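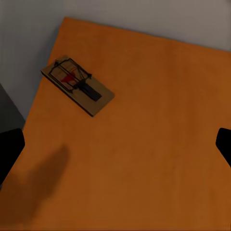
Exhibit A. The mousetrap, as presented to the fingers under review.

REPORT TO THE BOARD OF ASSESSMENT, HONALOW
Concerning the comparison of two grippers

The undersigned was appointed by the Board to determine which of two grippers should be adopted for the Honalow programme. The first was submitted by the firm of Draditz and the second by the firm of Nasution. Both were to be tried in simulation only, in the room known as Mulilley, which the Board has maintained for such purposes since before my appointment.

The terms of reference required 2000 trials of each gripper. They further required that I remain impartial, that I record all matters of substance, and that I refrain from entering into correspondence with either firm. I complied with the first two requirements throughout.

The mousetrap was selected by Mr Senthil Pillai. His paper on the subject, circulated in August, argued that an object which punishes a careless approach would separate the two designs more quickly than any cup or block. Ms Katalin Dudás entered a written objection. She held that a simulated trap can punish no one, and that the Board would be measuring the manners of the operator. The objection was noted and placed in the annex.

I should state that I had not operated a gripper for some years. Mr Duarte Fonseca instructed me in the controller. He advised me to approach the board of the trap from its long side, to keep the fingers level, and to breathe out on closing. The last of these does not appear in the manual.

The Draditz fingers were tried first. They closed evenly and released late. In 739 of the trials the trap was lifted, held for the required interval and returned to the table without the spring being released. The remainder are described in the annex by category. I found the work restful. On several evenings I continued past the hour at which the building is locked, and Mr Fonseca was obliged to let me out by the loading door.

The Nasution fingers were tried second. They were quicker, and in my opinion they were less considerate. 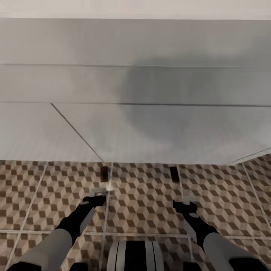 Exhibit B. Mulilley, both arms extended over the tiled floor.

I turn now to the matter of the floor, on which the Board has asked for a fuller account.

The floor of Mulilley is laid in a pattern of cubes. Mr Pillai informs me that it was chosen by a former member of staff, Ms Benvinda Loureiro, who built the room and who left the Board's service before the arms were installed in it. The pattern serves no technical purpose. If it is looked at for long enough, the cubes that stood up from the ground will sink into it, and what had been the top of each becomes the underside.

During the second series I began to lower the arms to the floor between trials. There was no instruction to do so. I told Mr Fonseca that I was checking the depth reading of the cameras, and he entered this in the log in good faith. The reading was correct on every occasion. I wished to know whether the fingers could be placed on the edge of a cube, and I wished to know this with both designs, so that the comparison should be fair.

Ms Dudás discovered the practice when she reviewed the recordings. She came to my office with the door already closing behind her and asked me what I had been looking for. I replied that one of the seams did not meet properly. The cubes on either side of it were out of step, and I had supposed that Ms Loureiro must have known of it.

"She did know," said Ms Dudás. "She asked for another week to put it right, and the Board declined."

She then sat down, and we watched the remaining recordings together. Neither of us spoke about the grippers. 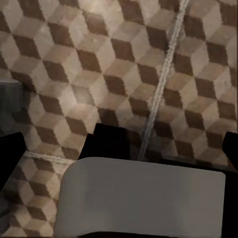

FINDINGS AND RECOMMENDATION

1. The Draditz gripper is recommended for adoption. It is the slower of the 2 designs, and operators should be told so in advance.

2. The Nasution gripper is suitable for work in which the object is of no concern. Mr Martim Falcão, who will succeed me in this post, may wish to try it again with a different object.

3. The written objection of Ms Dudás is upheld.

4. The seam in the floor of Mulilley should be left as it is. I have written to Ms Loureiro to tell her that it was noticed. The letter was sent at my own expense, and I do not consider it to be correspondence within the meaning of the terms of reference.

Submitted 2022-02-27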